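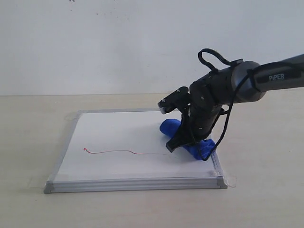
PiPER arm over the taped-down board, blue cloth under the gripper, red line still to go.

Whiteboard wiping: tips for people recording demonstrations at the bench

Wiping a whiteboard is a job most of us mastered before we could spell, and it will humble you the first time you try to record 30 good examples of it through a gripper. These are the bench notes for the wiping task at the Cusiddale workshop. They assume your arm is already set up and you know where the stop button is. If you don't know where the stop button is, go and find it, then come back.

Tape the board down

A small board on a smooth tabletop is a hockey puck. Clear tape over the corners holds it well enough and peels off later without drama. Press it onto both the frame and the table, and rub it flat with a thumbnail. Replace it when it goes cloudy or starts to lift. Dušan Sokol once ran a whole batch with one corner free, and the policy we trained on it learned to chase the board toward the wall. It was very good at this.

Watch the frame

The raised edge is the part of the board you never notice with your own hand. A fingertip will find it every time and stop dead. Stay well inside it on the near side, and lift before you turn around. If you bump it hard, throw the episode out and check that the board hasn't moved before you start another.

Choosing a cloth

Soft and slightly fuzzy beats smooth. Smooth cloths slide out of the fingers or, worse, slide halfway out and let you believe everything is fine. Pick a color you could spot from across the room, and don't use white on a white board unless you enjoy squinting at footage.

Do not fold the cloth. Everyone folds the cloth. A neat square gives you lovely recordings and a robot that can only cope with neat squares. Drop it from a hand's height and leave it however it lands, creases and all. If it lands on top of the line, fine. Grab it from there.

New cloths shed. Run them through the wash twice, no fabric softener, and keep the blue fuzz out of the gripper rails with a dry paintbrush.

Drawing the line

One stroke of dry-erase marker, fine tip, drawn at a normal human speed. A wobble is welcome. So is a little hook at the start. Vary where it begins and how far it runs, and change colors between batches. Wiegand keeps the markers in the top drawer next to the permanent ones, a system that has cost us 2 boards so far. Read the barrel.

(Rubbing alcohol on a rag will usually shift permanent marker. Open a window, take the rag away from the arm, and let the board dry fully.)

The grasp

Come down over a bunched part of the cloth, where there's something to get hold of. Stop just short of touching, pause for a breath, then close. The pause looks silly, but it makes the moment of the grasp much easier to find when you're labeling. Pinch too deep and you'll scrape fingertip on board. Pinch too shallow and you'll wipe with nothing, in perfect form, for several seconds.

The wipe

Light pressure, long strokes, some overlap. Keep going until the ink is gone from the whole line, including the faint tail end that everybody leaves. If you miss a bit, go back for it inside the same episode. Recoveries are worth having. Ute Steinbach's best batch was full of second attempts, and she has been unbearable about it.

Mind the cables as the wrist turns. They need slack, and they shouldn't drag through the ink.

Between takes

Clean the ghost marks by hand every few episodes, or the system will decide that gray smears count as finished. Put the cloth somewhere new. Draw the next line. Write down anything odd right away: "dropped cloth, carried on" is enough. Our Nindia set has 109 episodes and 3 notes, one of which says "hm."

Stop when you get bored. Bored people wipe the same way every time, and you can see it in the data from the next room.

Last updated 2023-09-29. Spare tape is in the Okus box under the bench. Please put it back.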